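Subject: Re: [stustell-film] Soundtrack evening – do we still want one?

Edgars Lepik wrote:

> Before I ring the Palito again, can somebody tell me whether we
> are having a separate music launch for Plirkville or not? Last I
> heard the composer wanted it in November, the distributor wanted
> it on the same night as the premiere, and the Palito wanted a
> deposit. Only the last of these is in writing.
> Edgars

Edgars,

We are having one. I spoke to Eglītis last night and he has come round to the idea, by which I mean he has begun to describe it as his. He'd like the songs heard before anyone sees the film, on the grounds that people will then hum along in the right places. I pointed out that there are four songs and one of them is mostly an accordion breathing. He took this as praise.

The Palito has 114 seats downstairs and another 40 in the balcony if they unlock it. The distributor is still talking about 200 guests, a figure I believe they reached by adding up everyone they owe a lunch. I've told them the downstairs is plenty.

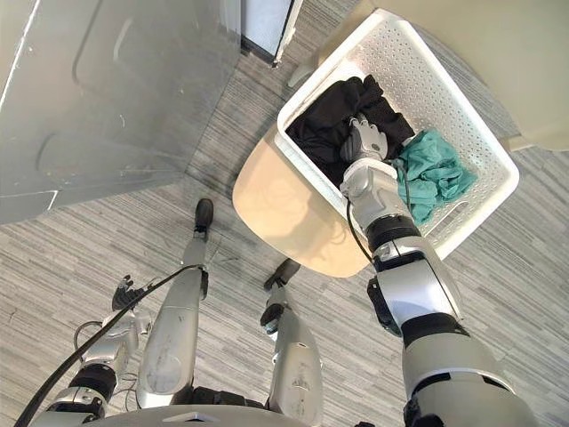

They have also asked for a red carpet. The Palito's own carpet is red, or was when it was laid, so I have said yes.

What I think we've agreed, unless you all shout:

1. Doors at seven, music at half past. Eglītis speaks first and is to be given a time limit by someone he's afraid of. I suggest his sister.

2. All four songs, played live by the quartet, with the lyrics in the programme. The trailer goes between the second and third. No clips from the film itself – the sound mix isn't finished and the ferry scene still has somebody's lunch order on it.
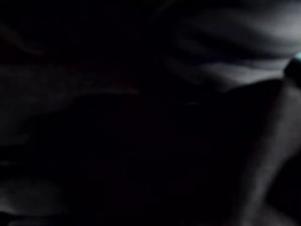
3. CDs on the table in the foyer. We have 24 from the test pressing with the title spelt correctly and a larger box with it spelt Plirkvile. I would sell the first lot and give away the second, though the drummer thinks the misprints will be worth more one day. He has been wrong before, mainly about tempo.

4. Press in the front two rows. So far that is the local paper and a man with a podcast about tram films. There is one tram in ours. Please don't tell him how briefly.

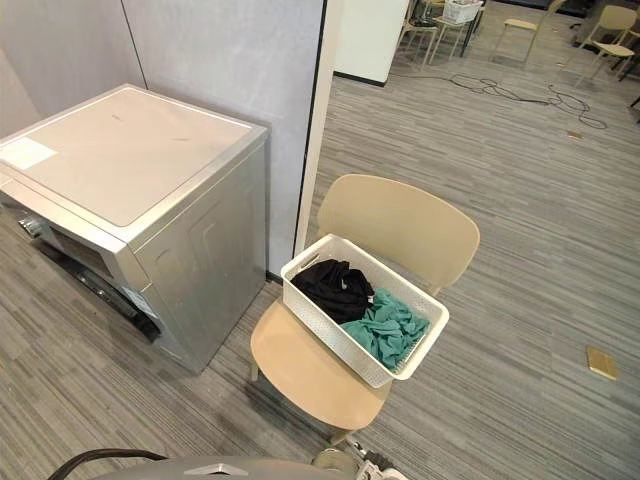
STILL TO SORT OUT

The deposit. Edgars, if you can get them to take half now, the rest can come out of the poster money, as the posters are late anyway.

The singer. She's willing but has a matinee in another town that afternoon and will arrive at twenty past seven if the trains behave. I'd put her song last and have the quartet learn something long.

The title of the evening. Eglītis wants "An Overture to Silence". I've put "Songs from Plirkville" on the booking form and would be grateful if it could stay there.

Replies to the list please, not just to me, or we'll have three versions of this by lunchtime.

Marta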